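Vilow Poker Night: Your Questions

Do I need to know the rules?
Not at all! Arif Purba runs a beginners' table at every session, and he loves a first-timer.

How many chips do I get?
Everyone starts with 3000. They have no cash value, so play bold!

How many seats are there?
We have room for 100 players, 10 to a table.

Can I bring a friend?
Please do! Just sign them up by 5 Apr 2019. 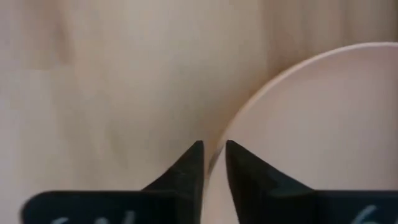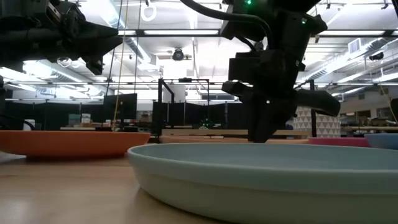

Tableware, pink in the first photo and pale mint-blue in the second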